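Print this page | E-mail this page

Dreltomlow Catering Services
Table Setting and Clearing Working Group
Minutes, November 2023

1. Minutes of the previous meeting
Approved with one correction: the Polletti site has two clearing shifts, not three.

2. Simulation work
The integrator, Demchenko, presented the current state of the simulated table task. Runs to date: 2,187. The round black table is retained as the standard setup. Fruit handling remains the main item under review, with grip force and approach height to be set before glassware is attempted. Clearing staff asked that the wine glass stay on the table during fruit runs, as it would in service. Agreed.

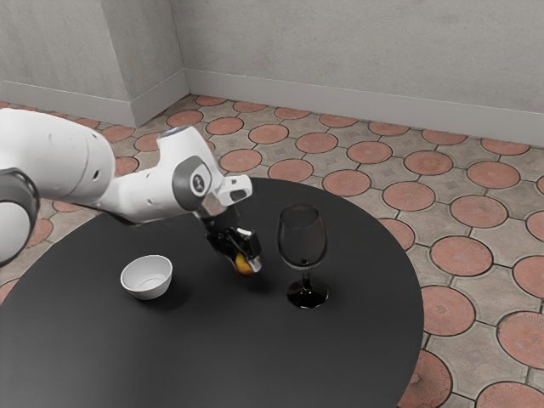

3. Effect on shifts
3.1 Setting and clearing at Polletti is now done by 13 staff. Management stated that no positions will be cut during the trial. Staff representatives asked for this in writing. Action: personnel office.
3.2 Two duties will be added to the shift lead's job: clearing stops and logging dropped items. The pay grade for these duties is not settled.
3.3 Staff noted that lifting full bus tubs causes most of the strain complaints and is outside the scope of the trial. Management will report back.

4. Close view of the tabletop
Discussion of low contrast on dark surfaces. The shaded side of the fruit is close in tone to the table, and glossy black ware gives a bright highlight at the rim. Demchenko will run 200 trials with the present lighting and 200 with an added side light. 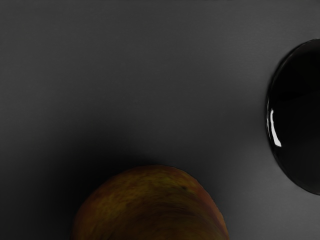 5. Table surfaces
Uvwood has quoted for lighter tops. Decision deferred until the lighting results are in.

6. Training
Shift leads will attend a half-day session on stop and restart, on paid time. Cover to be arranged by the site office.

Meeting closed.

Print this page | E-mail this page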